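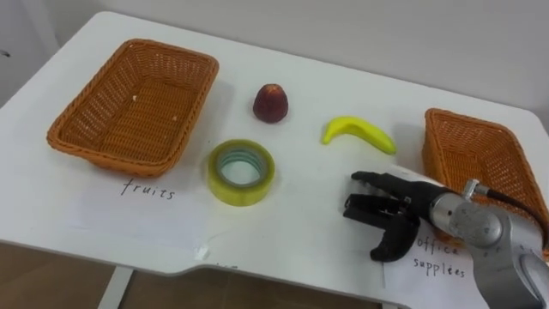

Deux corbeilles, une banane, un rouleau de scotch et la main noire.

Septembre, 7 h 40. Café froid, tableur ouvert depuis hier soir, colonne F toujours rouge. Je note tout ça avant que les autres arrivent, après je n'aurai plus la tête à rien.

La question de la semaine reste celle de la deuxième main. Nous en avons une, il en faudrait deux pour la suite du programme, et le devis de Branetgate est arrivé à 3 078 euros. Hors taxes, évidemment. Hors câble aussi, ce qui m'a fait relire la page trois fois, parce que je ne vois pas bien ce que l'on fait d'une main sans câble, à part la poser sur une étagère et lui serrer les doigts en passant. Le câble est à 747. Je suis allée voir le nôtre, celui qui traîne par-dessus la corbeille de droite, avec un respect tout neuf.

J'ai donc appelé Branetgate. Un monsieur très poli m'a expliqué que le câble était « une référence à part ». J'ai demandé si les doigts étaient aussi une référence à part. Il a ri, puis il a vérifié. Ils sont compris.

Chez Sevow, même genre de matériel, pas de prix affiché, il faut remplir un formulaire où l'on me demande la taille de mon entreprise, mes « ambitions à cinq ans » et si je préfère être rappelée le matin. J'ai mis le matin. Ils ont appelé à 18 h 50 pour me proposer une démonstration en visio. Je leur ai dit que la démonstration, j'en avais déjà une sur la table, et que je voulais un chiffre. Le chiffre viendra par mail, paraît-il.

Lowri Llewellyn tient les cordons du projet Humphreys, donc c'est elle qu'il faut convaincre. Elle est passée hier en fin d'après-midi pendant le tri. Elle a regardé les deux feuilles, « fruits » d'un côté, « office supplies » de l'autre, puis la banane, puis le bras, puis moi. Et elle a demandé combien coûtait la banane. C'était la seule ligne du budget que je n'avais pas sous la main. J'ai dit que c'était négligeable, elle a répondu que dans mes tableaux ce mot lui faisait peur. Elle n'a pas tort : l'an dernier j'avais classé la livraison dans le négligeable et la livraison avait fait 656 euros, avec hayon.

Je lui ai défendu le tri comme j'ai pu. Mettre un rouleau de scotch dans une corbeille, ma nièce le fait sans devis. Mais c'est avec ce genre d'exercice qu'on sait ce qu'il faut acheter ensuite, et surtout ce qu'on peut se dispenser d'acheter. Le scotch posé à plat, par exemple, me paraît plus instructif que la banane : c'est bas, c'est lisse, il y a un trou au milieu et rien n'oblige les doigts à savoir quoi en faire. Si j'arrive à montrer que la main actuelle s'en tire sans les capteurs en option, j'économise une ligne entière. Si elle ne s'en tire pas, j'ai mon argument pour les capteurs. Lowri a fait remarquer que dans les deux cas j'avais un argument. Je lui ai dit que c'était la définition d'un bon protocole. Elle a noté quelque chose dans son carnet et je n'ai pas aimé la longueur de la note.

Reste l'idée Parnis : la location. Une main pour 5 mois, assurance comprise, caution qui me ferait vendre mon vélo. Sur le papier on s'y retrouve, à condition de rendre l'objet dans son état d'origine, et le contrat consacre presque une page entière à l'état d'origine. Les rayures, les traces de colle, l'usure « anormale » des phalanges. J'ai relu la clause en pensant au scotch.

8 h 25. Fait les comptes à la main pour me punir. Achat main plus câble : 3 825. J'ai recompté, c'est toujours 3 825. En rognant sur les déplacements, ça passe, à condition que personne ne se déplace. Le mobilier, je n'y touche pas, la table blanche nous va très bien. Les corbeilles non plus, je les garde, Lowri les trouve jolies et c'est pour l'instant le seul poste du projet qui ait reçu un avis favorable.

À faire : relancer Sevow (le matin), demander à Branetgate une remise sur le câble, retrouver le ticket de la banane.

8 h 40. Mail de Sevow. Pas de chiffre, mais une brochure de toute beauté. Je réponds après la réunion.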